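Gakmont Bar Store Moves to Open Metal Bins

GAKMONT — The Osavport works has completed the changeover of its bar store to open metal bins, the company announced in November. The store supplies rectangular bar stock to the cutting and finishing lines and holds 2399 pieces when full.

Under the previous arrangement, bars were kept on upright racks and sorted by order number. They are now kept in 80 bins and grouped by color, with reddish-brown and dark green bars permitted to share a bin when both belong to the same order. Each bin carries a load limit of 300 kilograms.

The bins were supplied by Roltis and have sloping side walls and a flat floor. Osavport stated that scratches and surface wear on the bin floor will not be treated as damage. Bins with bent walls are to be returned to the supplier.

Deliveries to Sharifi, the largest customer for the green bars, continued during the changeover. A total of 310 bars were shipped in that period. 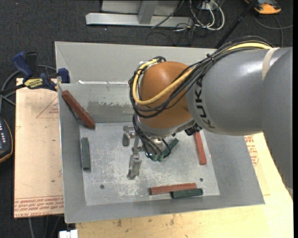
Next Steps

The old racks will be removed before the end of the year. Order forms and part numbers remain the same.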